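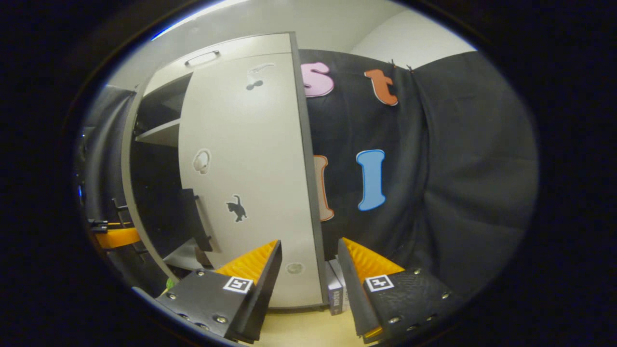
The tall white cabinet, door open, with the cat decal on the lower half.

06/03/2019

The door on the tall cabinet has been dropping since before Christmas. It started as a faint scrape on closing and got to the point where the corner caught the carcass and the whole thing had to be lifted slightly to shut. I finally dealt with it this week. Notes follow, mostly so that I can find them next time.

The cabinet is a Stidby, bought second-hand when we moved to Flindemport. It is white, with a horizontal silver handle along the top edge of the door and a dark grey strip down one side. There is a shelf fairly high up inside. The hinges are the ordinary concealed cup type, with one screw for side adjustment, one for depth and two on the mounting plate for height.

The first thing I checked was the floor. A cabinet out of level will throw a door out even if the hinges are perfect, and adjusting hinges to suit a crooked carcass only stores up trouble. It was 4 mm low at the front left foot. I wound the foot down until the level read true in both directions, then left it overnight with its normal load back in.

That cured perhaps half of it. The rest was the top hinge. Two of the plate screws had pulled in the chipboard and were turning without biting. The usual remedies are:

Longer screws. No good in this case, the side panel is too thin.
Matchsticks and wood glue. Works for a while on a light door.
Drill out and plug with dowel. Slower, but lasts.

I went for the dowel. Drill the old holes out to 8 mm, stop well short of the outer face (tape on the bit), glue in a length of hardwood dowel, trim flush and leave for a day. Then a fresh pilot hole and the original screws. I used Clindier wood glue from the tin of odds and ends. Any PVA would do.

With the plate solid again the adjustment took over 30 minutes, most of it going back and forth. Height first, then side, then depth. Quarter turns only, and close the door fully between each one. The gap down the handed side is now even to the eye and I have stopped there.

The stickers stayed on. There is a small cartoon animal in grey and white near the top, a white outlined creature in the middle, and the black cat walking along with its tail up. I had considered taking the door off and cleaning it back to plain white, but old vinyl leaves a ghost where the surface around it has yellowed, and the cat covers a scratch.

The black curtain next to the cabinet needed attention too. It is a plain fabric drop to the floor, held with small clips near the top edge, and the open door used to drag against it. I moved the clips along slightly. The big foam letters with the white outlines are still attached. They weigh very little, but the cloth does pucker behind them if the top edge is slack – worth pulling it tight before clipping.

Still to do: a soft-close damper. Sezer do one that presses on to the hinge arm, and 3 in a pack would leave a spare. I shall measure the arm before ordering this time.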